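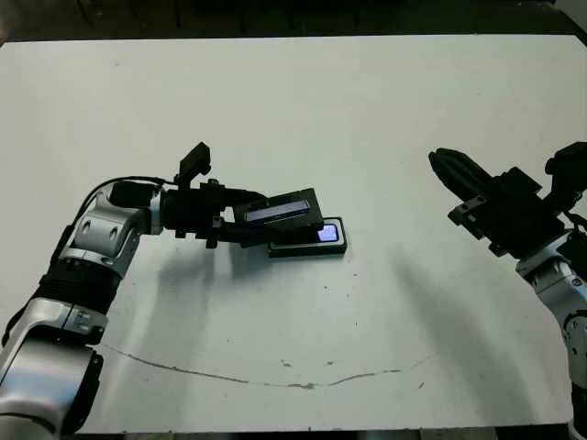 Niilo Kauppinen has fixed phones for long enough to have opinions about tables. His shop, Westine, takes in handsets with broken glass, tired batteries and blocked charging ports, and he says most of the trouble people bring on themselves starts with where they put the thing down.

"Kitchen counter, arm of the couch, edge of the sink," he said when we spoke on 27 April 2020. "A phone wants a big flat surface with not much else on it."

He likes a white top. Small screws show up on it, and so does grit, which he wipes off before any phone goes down on its glass. His own bench came from an office clearance and cost him 68 dollars. The replacement he looked at, from Magalhães, was 400, and he decided he could live with the scratches.

Kauppinen works with Tín Quách, who handles data transfers. Quách said customers often turn up with the old phone and the new one in the same pocket. "Then they wonder about the marks," he said. He asks them to lay both out, screens up and switched on, and to leave them alone until the copy finishes.

How long does that take? Quách wouldn't give a figure. One customer had 1,000 photos and was done before her coffee was. Another had fewer pictures but years of voice messages – that one ran into the evening.

Both men are strict about screens staying lit. Quách sets the timeout to its longest setting before he begins and puts it back afterward. "If it goes dark, people pick it up and start pressing things," he said.

On cases they disagree. Kauppinen sells a plain one by Filtska and thinks it is enough for most people. Quách prefers the Pokovow, with its raised lip, and has used the same one since last July. Kauppinen finds it too bulky to get into a pocket.

I asked what they do with phones that can't be saved. Kauppinen pulled out a drawer under the counter. He keeps them for parts, he said, mostly buttons and speakers, and he'll throw the rest out when the drawer stops closing.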